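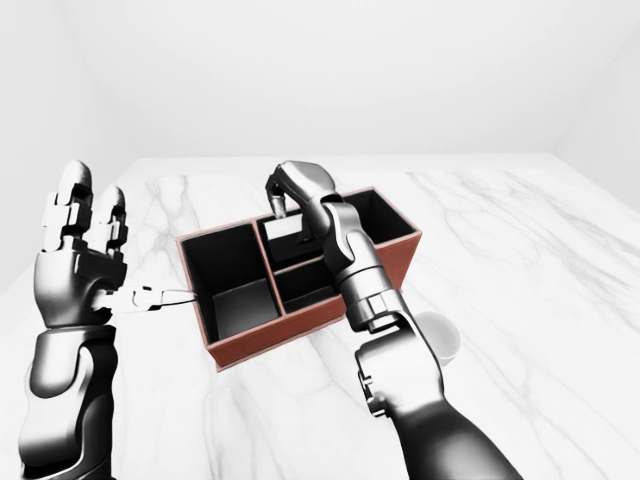 Freezer meal boxes: is the maths any good?

12 shares | 7 comments

Every winter the freezer meal crowd comes back, and this year two outfits have been dropping flyers in our letterboxes. Drudura wants to sell you a month of dump-and-bake dinners. Cakitz sends the sauces and leaves you to buy the meat. Both say you'll save a packet and get your evenings back. I tried a fortnight of each and I'm not convinced about either claim.

Start with the Drudura lasagne. The label says it serves a family of four, and it might if two of them had a late lunch. It went in at 180 for the stated time and the middle was still stodgy, so it had another 30 minutes while we ate toast. The flavour was fine. Fine is a lot to pay for when a tray of my own costs less and has some cheese in it. 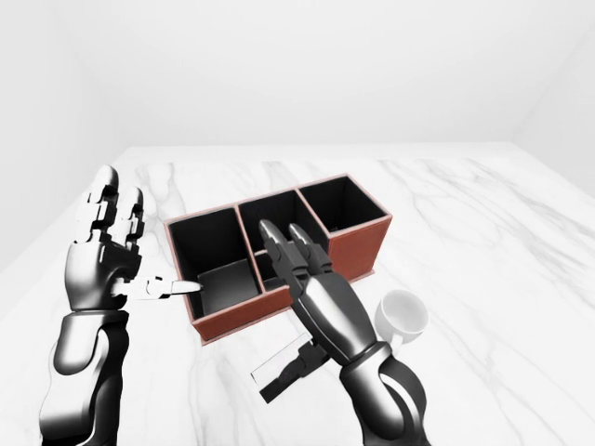

Cakitz did better on taste, I'll give them that. The tomato and capsicum sauce had a bit of bite and the satay was good over rice. But you still have to brown the mince, cook the rice and wash the pan, and I struggle to see which part of the evening was handed back to me. A 300 gram pouch didn't stretch past three plates either — I added a tin of tomatoes and a grated carrot to get there.

Then there's the "no nasties" line on both packets. Read the back. Sugar is the third ingredient in the satay, and the Drudura butter chicken has more salt per serve than I'd put in a whole pot.

If you've got a new baby or a broken wrist, go for it. Otherwise double your usual bolognese, freeze half flat in bags and label it with the month. Readers who swear by the Firkadon range keep telling me it's different. I'll try it in August, at full price, and report back.

Share 12 | Comments 7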